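Last updated 17th September

# Keeping a work table usable

A big table fills up the way a garage does. You set one thing down, then the next person sets something beside it, and by May you are working on a patch the size of a dinner plate. These are the habits that have worked on our table at the Dranley shop. Most of them cost nothing.

## Clear it to one side first

Don't try to sort in place. Push everything to one half of the table, wipe the bare half, then bring things back only if they are needed for the job you're about to start. Whatever is left over goes on the shelf or in the trash before you begin.

Pick the same half each time. Ours is the left. People learn it quickly, and after a while they stop putting things down in the middle.

## Wiping down a matte top

Matte surfaces show streaks more than glossy ones. The streaks usually come from too much cleaner or a rag that has already done another job.

1. Brush or vacuum the crumbs and grit off first. Grit under a rag makes scuffs.
2. Use warm water with a few drops of dish soap. Wring the cloth out well.
3. Wipe in one direction, the long way.
4. Go over it again with plain water.
5. Dry with a clean towel. Don't leave it to air dry.

Small pale specks that stay put after washing are often dried glue or paint. Lay a damp cloth on them for 30 minutes and try a plastic scraper, held nearly flat. Light scuffs won't wash out, and I leave them alone. Furniture wax will hide them for a week or two, but it also makes parts slide.

## A box and a tray

For small parts I use one box that closes and one tray that doesn't. The box holds what belongs to the job. The tray is for whatever is in my hands right now: screws, caps, the pencil. At the end of the day the tray gets tipped into the box and goes back on the table empty.

A see-through or cloudy plastic box saves a lot of lid lifting. Squarish ones waste less room than round ones, and ribbed sides are easier to grip with gloves on. For the tray, look for a low rim and rounded corners. You can sweep a screw up a rounded corner with one finger, and dust doesn't pack in there.

Set them side by side, flat on the table, with the tray nearer the open space.
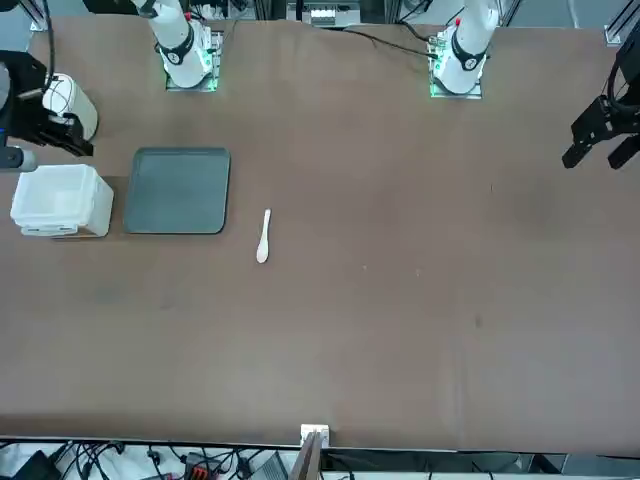

## Washing a grimy box

Plastic boxes get dirty at the bottom first, on the outside as well as the inside. Soak the bottom few inches in hot soapy water, then go at the ribs with an old toothbrush. Craig Pringle uses baking soda paste on his, and it does lift the gray film, but rinse twice or it dries white.

Take the lid off and wash it separately. Dirt collects along the clip edge and keeps it from shutting properly. Let both pieces dry fully before you close the box up.

## Cords

Run cords along the far side of the table if you can. Loop the slack and tie it with a strip of hook-and-loop tape. Spare cords get a tag with masking tape and a marker: what it fits, and the length. Throw out any cord with cracked insulation.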